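About us

Clestholm has packed hampers and snack boxes in Arnotport since before any of us had bad backs. We send out 3000 boxes in a busy week, and November is best not discussed. 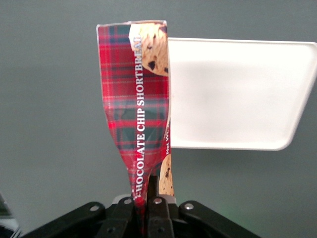 The arms were meant to give us all more free time. We got more meetings, and better chairs to hold them in.

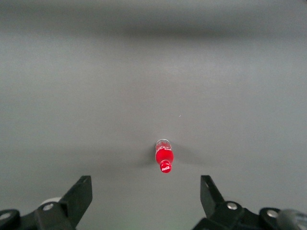

Picking is duller to teach than to do. Our former packers now do the teaching, on better pay, and complain about different things.
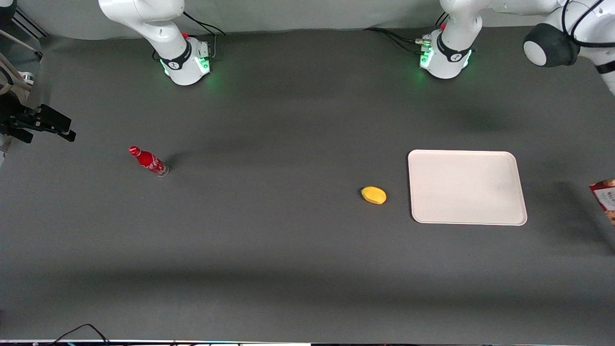 All 50 of us kept our jobs. The tea rota is still done by hand.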